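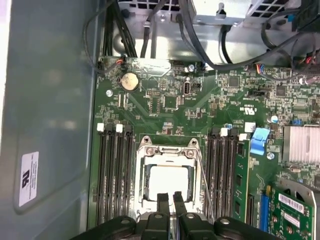
Reading time: 2 minutes

Print this page | E-mail this page

Koo two-finger gripper for board work: product information and safety notice on finger closing after a stop

The Koo is an electric gripper made by Grorier for robots which take apart and service desktop computers and small servers. It is used for processors, memory modules and expansion cards. The finger tips are flat and narrow, so they can go down to a processor while the socket frame is around it.

Please read the notice before you order or continue to use a Koo with control software older than version 24.

What went wrong

In May the service workshop at Herkurdale informed us of a fault. The arm was stopped by the safety stop while the Koo was holding a processor over an open socket. When the stop was released, the fingers closed again with full force and did not return to the low force which the operator had set. The processor turned in the fingers and one corner of it went down into the socket. The contacts were bent and the board could not be saved. No person was hurt, but the operator had one hand inside the chassis a moment before.

We repeated the test 925 times on our own bench. The fault came 17 times, always when the stop was shorter than two seconds. The reason is that the controller lost the force setting when the power returned so quickly, and it took the factory value in place of it.
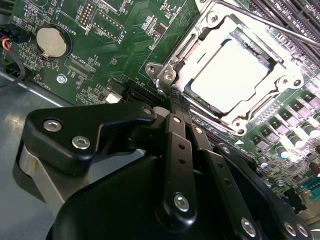
Woo-jin Geum wrote to us from Herkurdale that the force is only one half of the problem, and that for his team the worse thing was that the fingers moved at all before anyone had pressed Start. We agree with this remark. The new software keeps the fingers still after every stop until the operator confirms on the panel.

What you should do

Install version 24. It takes almost 17 minutes for one gripper, and the arm must be parked during this time.

Until it is installed, do not release the safety stop while a part is in the fingers. Open the fingers by hand with the release screw and support the part from below.

Keep hands out of the chassis when the stop is released, also with the new software.

Grippers sold through Hindusent have the same controller and the same fault. The update file is the same too.

Damaged boards can be reported to Hwa-young Byun in the Grorier service office. Please send the gripper log together with the report and do not restart the controller before you have saved it, as a restart deletes the log.

Print this page | E-mail this page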